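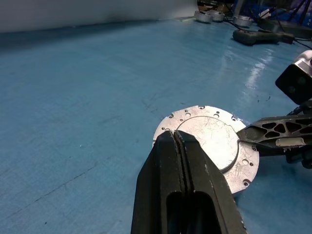
Metal Surfaces, Handout 4: Reading Scratches and Choosing a Finish
Treltdale Evening Course, December 2024
Notes by Elspeth Semple

1. Why we begin with the surface

In the last session we spoke about strength. Today we speak about the skin of the metal. A round part in brushed silver tone, covered with fine scratches and scuffs, can still be a perfectly good part. Before you decide to polish it, ask where it will be used and which face will touch another part.

2. Words we will use

Lay: the main direction of the lines left by machining or brushing.
Scratch: a single line that does not follow the lay.
Scuff: a dull patch made of many small scratches.
Gouge: a mark deep enough to catch a fingernail. A gouge is not a matter of looks and must be measured.

3. The oxide layer on aluminum

Aluminum makes its own thin oxide in air. When you scratch it, the layer forms again very quickly, so a light scratch does not rust as it would on plain steel. But the layer is thin, and salt water can start small pits. For parts near the sea we usually ask for anodizing. At the Zusurside workshop they had to replace a whole set of covers which had been left bare.

4. Working by hand

Start with 400 grit paper and a little water. Keep your strokes in one direction, along the lay. Rinse the part well, then change to a clean sheet. Go to 720 only if the drawing asks for a finer surface. Do not press hard. Pressure makes new scratches, and you will spend the evening to remove them.

On a sealing face, do not sand at all before you have asked me or Cameron Gillies. A face which looks nicer but is no longer flat will leak.

5. For next time

Please read the Skinner chapter on anodizing, 15 pages. The tables at the end you can skip.

Bring one small aluminum part from home, old and scratched if possible. Write down the lay, the kinds of marks you find, and the finish you would choose. Half a page is enough. Paper and cloths are in the cupboard by the sink.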